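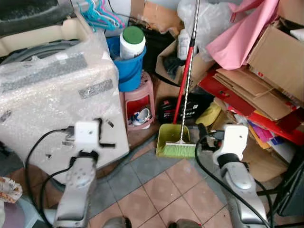
5. Working the storage corner

5 min read

By this point you have passed the tabletop tasks in section 4 and are feeling good about yourself. The storage corner exists to correct that. It is the practice ground for the Ludik club's tidy-up challenge, and it contains most of the things a two-armed robot dislikes: clear plastic, thin handles, cardboard that bends, and a bucket sitting on top of a stool.

You need two people for everything in this section. One drives, one watches. The watcher has the stop button and is not allowed to hold a phone at the same time.

5.1 Before you power up

1. Sweep. Yes, with a broom. The tiles collect grit and we are not yet at the stage where the robot can be trusted to do this itself. Put the broom and dustpan back when you're done, as they are also the first task.

2. Set the broom with its head resting at the dustpan and the handle leaning up toward the back of the corner. Please don't be creative with the angle. A vertical handle falls over by itself, and then we get to argue about whether the robot did it.

3. Check that the bucket is on the pink stool and that the container with the green lid is in the bucket. Press down on the rim with one hand. If the stool rocks, move it to a flatter tile.

4. Leave the large bubble-wrapped box where it is. It is an obstacle. It has been taped up several times by several generations of students, and the tape is now part of the club's heritage.

5. Walk the floor in front of the robot and pick up anything smaller than your fist.

CAUTION: The wrapped box is heavier than it looks and the plastic snags. If a finger of the gripper catches in the wrap, press stop. Do not try to drive out of it. The last team that tried to drive out of it bought the replacement fingers with bake sale money.

5.2 Cables

Each arm has its own black cable with a connector at the wrist. The cable needs enough slack to follow the arm through a full reach, which means it will loop out to the side and look untidy. Let it look untidy. Every year a new member fixes this with zip ties, and every year we find out by way of a loud click.

1. Push both wrist connectors in until they seat. Tug gently.

2. With the motors off, move each arm by hand from the rest position to full reach and back. Watch the loop the whole way. It should not go tight, and it should not drop under the base.

3. Route the left loop away from the cloth bag at the side of the work area. Same idea on the right, where there is a metal frame waiting to hook it.

4. If a loop is short, get more cable from the drawer marked Flumico. If the drawer is empty, write it on the board and go back to section 4 for the day.

NOTE: Left and right always mean the robot's left and right. Standing in front of the robot and shouting "left" has a success rate we would prefer not to publish.

5.3 Starting Ganow

Ganow is the control program. It was written by students who have since graduated, and it shows, but it works.

1. Turn on the robot at the base. Wait 20 seconds. The fans get loud and then less loud.

2. Open Ganow on the club laptop and choose the profile called Nnaji. The others are there for historical reasons. The one called Nnaji_final is older than Nnaji.

3. Enter the port number, 2957. It is also written on the tape on the laptop lid, so there is no need to ask.

4. Check the head view. You want to see both wrists, the open floor between them, and the stool beyond. If the top of the view is all ceiling, tilt the head down before you do anything else.

5. Set the speed limit to 13 percent. This will feel insultingly slow. Leave it there until the watcher, who has no stake in looking cool, agrees to raise it.

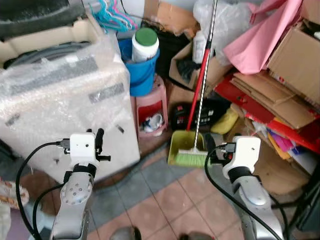

Fig. 5-2. Both wrists in view, broom and dustpan ahead on the tiles.

5.4 First task: the broom

The goal is to lift the broom clear of the dustpan with one arm, hold it, and put it back. That's the whole task. It sounds like nothing, and it has eaten entire afternoons.

1. Open the right gripper fully.

2. Bring the wrist in low and level with the handle. Come from the side. Coming from above puts the forearm between the camera and the thing you are trying to grab, and you will be steering by faith.

3. Stop short of the handle. The watcher crouches and checks that both fingers will pass it, one on each side.

4. Close slowly. When the handle moves, you have touched it. When the handle moves with the wrist, you have gripped it. New drivers mix these up.

5. Lift a little and hold. If the broom swings, wait for it to settle before you try again.

6. Lower it back toward the dustpan and open the gripper. Back the wrist straight out, then up.

Keep the left arm parked during all of this. It will be tempting to use it to steady the dustpan. Two-arm work is section 6, and there is a form.

CAUTION: The flattened cardboard on the right side is stacked, if that is the word, over colored boards and loose paper. One nudge from the right elbow can bring down the pile. Keep the elbow tucked, and if the pile goes, stop the robot before anyone reaches in.

5.5 If it goes wrong

The gripper closes on air. The handle is farther away than it looks in the head view. Open, move forward a hair, ask the watcher.

The gripper closes on the dustpan. Open it. Take a moment.

One arm doesn't respond. Check the wrist connector first. Then check whether you are driving the other arm.

The view freezes. Press stop, then restart Ganow. Do not keep moving the sticks to see if it comes back - the arm is still listening even if the picture isn't.

The bucket comes down. Stop, motors off, collect the container, and check the lid. Write down what you were trying to do at the time. We keep these entries in the logbook, and new members are required to read them in January, mostly for morale.

5.6 Packing up

1. Drive both arms to rest and wait for the motors to click off.

2. Quit Ganow before you cut the power. The order matters more than it should.

3. Coil nothing. Lay each cable along its own side.

4. Reset the broom, the dustpan and the stool for the next team, and sign the sheet by the door with the speed limit you used. The real one.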